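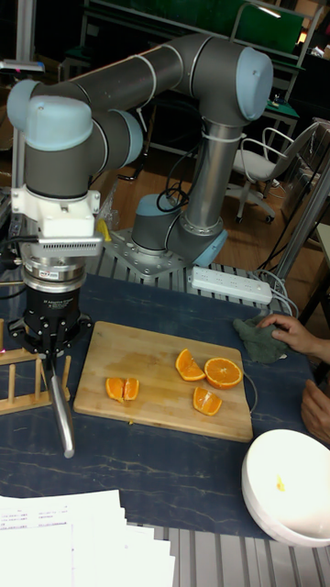
What is the best way to cut an orange for a crowd?

Halve it across the middle, lay each half flat side down on the board, and cut it into wedges small enough to finish in two bites.

That question opens "Cut, Wipe, Share," the free kitchen skills series that returns to the Lernell community kitchen this June, and we could not be happier to have it back! Last year 367 people came through the door to learn how to handle a knife, keep a board tidy and put out a plate of fruit that people will want to eat.

LERNELL, Monday, April 14, 2025 - Registration is now open for the summer series, which runs on weekday evenings and has room for 20 people per class. Everything is provided, from knives and cutting boards to cloths and, of course, the oranges (more than 1,912 pounds of fruit went into last year's classes and the snack tables that followed them).

"Oranges are where I like to begin," said Omolara Ekpo, who leads the series. "They roll, they squirt, they make your hands slippery, and by the end of the first hour everybody has a feel for the knife. Then we eat them!"

The first class covers halves, wedges and rounds, along with how to hold the fruit and where to keep your fingertips. The second moves on to melons and pineapples. New this year is a session on cleaning up as you go: a damp cloth within reach, a bowl for the peels, and a board that gets washed and stood in the rack before the next job starts.

"My kids now fight over who gets to cut the fruit on Saturdays," said Asif Naqvi, who took the class last summer and is coming back to help teach it. "I never thought I'd be excited about wiping down a counter, but there you go."

Classes are open to adults and to children ages eight and up who come with a grown-up. No experience is needed. Wear short sleeves and closed shoes, and bring a container if you'd like to take some fruit home.

To sign up, stop by the front desk at the Lernell community kitchen. For press questions, ask for Gwenllian Humphreys.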